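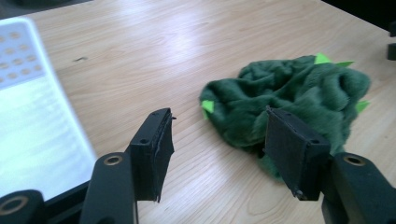 Figure 3.1 Green plush toy on a wooden tabletop.

Chapter 3
Pace and Position in Track Distance Races

Learning objectives

After studying this chapter, the reader should be able to:
define pace, split, segment, and pacing profile
compute segment times from cumulative splits
separate the effect of pace from the effect of distance run
describe the main pacing profiles seen in the 3000 meters
explain why a race time alone is a weak record of a performance

Key terms: cumulative split, segment time, even pace, negative split, positive split, drafting, running line, surge, tactical race

Introduction

Chapter 2 treated the runner as a single body moving at a speed set by fitness. That treatment is enough for a time trial on a flat course with no other runners present. It is not enough for a race. In a race the runner decides how fast to go at each point, decides where to run in relation to others, and changes both decisions as the race goes on. The finishing time is the sum of those decisions together with fitness, surface, and weather.

This chapter is about the first two. Pace is the rate at which distance is covered. Position is the place the runner holds, both in order (first, second, and so on) and on the track (how far from the inside edge). Coaches often discuss them together, and in practice they can't be fully pulled apart, as a runner who moves out to pass must run farther and usually faster. For analysis it is helpful to begin with each alone.

Most of the worked material uses the 3000 meters. The event is long enough for clear differences in pacing to appear and short enough that a full set of lap times fits on one page. It also divides into three equal segments of 1000 meters, and this division is used throughout. Readers who work mainly with the mile or the longer track events can carry the methods over without change, although the typical profiles differ.

3.1 Splits and segments

A cumulative split is the time shown on the clock when the runner passes a marked point, counted from the start. A segment time is the time taken to get from one marked point to the next. Segment times are found by subtraction. If the cumulative split at the first mark is A and at the second mark is B, then the time for the second segment is B minus A.

The point is simple, but errors here are common. The usual error is mixing the two kinds of number in one column. A result sheet may list the first segment time and the first cumulative split as the same figure, which is correct, and the person copying the sheet may then continue the column with whichever type comes next to hand. Every table should state in its heading which type it holds. Where both are given, they belong in separate columns.

A second source of error is the choice of runner. Many results give only the leader's split at each mark, and the leader at one mark may not be the leader at the next. Subtracting one from the other then gives a time that no athlete ran. Such a figure describes the front of the race. It is a fair description of how fast the race was going, and it should be labeled in that way. It should not be entered in the record of any one athlete.

The third source of error is timing by hand from the infield. The person holding the watch sees the runner against the far side of the track and judges the crossing by eye. The line of sight matters. A timer who stands past the mark sees the crossing late, and a timer who stands short of it sees it early. If the same person stands in the same place for every lap, the error is nearly constant and drops out when segment times are taken. If the timer moves between laps, it doesn't drop out. Timers should choose a position level with the mark and stay there.

3.2 Pacing profiles

A pacing profile is the pattern made by the segment times in order. Four profiles are named in this book.

Even pace. All segment times are close to equal. In a 3000 meters run at even pace, the time for each 1000 meters is one third of the total. Small differences are always present, and an analyst has to state how large a difference will still be called even. The limit should be set before the results are examined.

Positive split. The later segments are slower than the earlier ones. The term confuses many students, who expect "positive" to mean good. It refers only to the sign of the difference when the first part is subtracted from the second.

Negative split. The later segments are faster than the earlier ones.

U-shaped. The middle segment is slower than both the first and the last. This is a frequent profile in championship 3000 meters races. The first segment is quick through the effort of getting into position, the middle segment slows as no runner wants to lead, and the last segment speeds up toward the finish.

A profile depends on how finely the race is cut. A race that looks even in three segments may turn out to be far from even when cut into laps. A short, hard surge followed by an equal period of slowing leaves almost no mark on a 1000 meter segment time if both fall inside it. The analyst should use the finest division the data will support and report the coarser one as a summary.

Case note: the Clorthorpe series

The Durnow club recorded full lap times for its own runners over one August series at Clorthorpe, with the analysis done by Ngân Đặng and checked by Lefteris Mitsotakis-Vlachou. The coach, Trinh Bạch, had asked for the work after two athletes of similar training history finished the 3000 meters well apart on several occasions. In the three-segment table, both athletes showed a U-shaped profile of much the same depth. In the lap table they did not. One slowed gradually through the middle segment. The other held the opening pace for longer, then lost most of the time in a single lap, then recovered part of it.

The advice given to each was different. The first athlete was told to move up earlier in the middle segment. The second was told to open more slowly. Neither recommendation could have been drawn from the coarse table. The series was too small to show whether the advice was followed by better times, and the club's report makes no claim on that point.

3.3 Position on the track

A track race distance is measured along a fixed line close to the inside edge. A runner who stays on that line covers the stated distance. A runner who stays outside it covers more. The straights add nothing, as the outer path there is parallel to the inner one and the same length. All of the extra distance comes from the bends.

The two bends of a standard track together make one full circle. The circumference of a circle is 2 times pi times the radius, so a path lying a distance d outside the measured line adds 2 times pi times d on each lap. Note that the radius of the bend doesn't appear in the result. A tight indoor track and a wide outdoor one give the same extra distance per lap for the same offset. For an offset of one meter, the addition is a little over six meters per lap.

This extra distance has to be considered when segment times are read. Suppose two runners pass a mark side by side and reach the next mark side by side, one on the inside line and the other running wide throughout. Their segment times are equal. Their speeds were not. The wider runner traveled farther in the same time and so ran faster. A table of splits can't show this, and the running line must be noted from direct observation or from video.

The inside line carries costs of its own. A runner on the inside with others ahead and alongside is boxed in and can't respond to a surge until space opens. Contact is more frequent, and stride length must often be changed at short notice. Definite figures for these costs are hard to obtain. The common practice among coaches is to accept the inside line in the early laps and to move to the outer shoulder of the runner ahead before the final segment. Định Âu, in course notes prepared for the Yule coaching program, recommends that the move be made on a straight, where it adds the least distance.

Drafting, the practice of running close behind another athlete to reduce air resistance, is available on either line. Its value rises with speed and with headwind. On a track the wind direction relative to the runner changes through each lap, so the benefit is uneven and may be almost absent with the wind from behind. Section 3.5 returns to drafting and gives a method for estimating its effect from paired time trials.

Before going on, readers should obtain a full set of lap times for one 3000 meters race and prepare two tables from it: one by lap and one by 1000 meter segment. Marks for the segments do not all fall at the finish line on an outdoor track, so the position of each mark should be written at the head of the table. The same two tables are used again in the problems for Sections 3.4 and 3.6.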